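Six weeks of shorts (and one very patient table)

I've been putting off writing this up. Part of me wanted to wait until I had a proper finished thing to show, and then it was December and I still didn't have one, so you're getting the middle of the story.

Quick catch-up if you're new. The workshop I belong to is in Cukside, up a flight of stairs over a tile shop, and a bunch of us share the space and the bills. I've been going for years, mostly for the drill press. This year I got it into my head that I wanted to teach the arm to deal with laundry. Only the boring first bit, mind you — go to a piece of clothing, pick it up by a sensible spot, lay it out flat. Folding can wait. I named the project Flurine, after a cat who used to sleep in my laundry basket.

What's on the bench

The arm is a Franka with the parallel gripper on it, two fingers that open and close and that's your lot. I had big plans for a fancy soft hand and then I priced one! So two fingers it is. There's a little camera mount on the gripper housing, and the cable for it gave me more trouble than the rest of the build put together. My first routing pulled tight every time the wrist turned, my second one flopped in front of the lens, and the third one has been fine, so I'm never touching it again.

The table is pine. I love it. It's got knots all over and it's about the least high-tech thing in the room, which was the plan when I started, because I wanted this to work on a table like the one in my kitchen. What I didn't think about was that cameras have opinions about knots. My first version of the cloth finder kept getting excited about a dark knot and sending the gripper over to pinch it. You haven't lived until you've watched a very expensive arm try to pick up a piece of tree.

Finding the cloth

I started with plain color matching, the kind of thing you can write in an evening. Pick the color, make a mask, find the biggest blob. That's fine until you put something tan on a honey-colored table. Gone! Invisible! So I took pictures of clothes in every sad heap I could come up with, 468 of them, and drew the outlines by hand over a lot of evenings and a frankly embarrassing amount of television. Training on those got me something that ignores the knots nearly all the time.

The other thing I got wrong was where to grab. I was aiming for the middle of the blob, which sounds reasonable, and what you get is a cloth mushroom. Everything hangs down from one point and when you put it back it's worse than when you started. Now it looks for corners and narrow ends and goes for those first. Edges are easier for two fingers anyway, you can come in with one on each side of the fabric and close.

Getting the height right

Height is where I lost most of November. Too high and the fingers close on air. Too low and the tips press on the wood, the arm feels the contact and stops dead, and you get to walk over and reset it. I've reset it a lot. My first gap was a guess. My second was a measurement, but I'd measured with the old fingertips on, so it was also a guess.

What fixed it was slowing down. It now comes in at a normal speed, hangs above the fabric with the fingers open, and does the last stretch in tiny steps while it watches the force reading. It's slow, and I don't care. Thin fabric is the hard case, there's so little of it to feel between the fingertips and the table, so most of my testing has been with thin stuff lately.
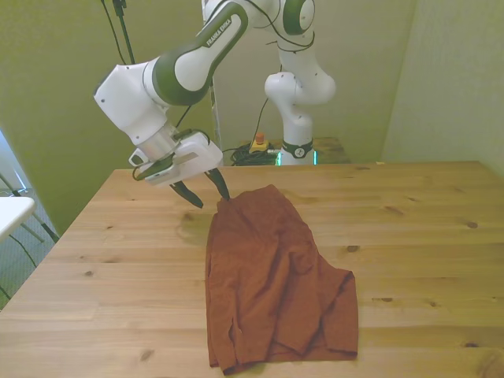

Where it's at now

My last long run was 200 tries, spread over a few evenings, and the misses were mostly thin things that had settled really flat with no edge sticking up. Thick cotton it does happily. I want to get to 2,000 before I start on folding, which will take me well into spring at the rate I'm going, and I'm okay with that.

Still on the list: a better light over the table (the window is lovely in the afternoon and messes up everything I tuned the night before), a nicer way of shaking the clothes up between tries than me leaning in and doing it, and a proper go at the two-grab version, where it picks one corner, drags, lets go and picks another. I wrote that part in one sitting and it has 2 bugs I know of, so assume there are more.

If you've done anything with cloth and a plain two-finger gripper, please leave a comment, especially if you found fingertip pads that hold on to thin fabric. I've got some rubber ones on order and I'll post about them once they've had a week of use.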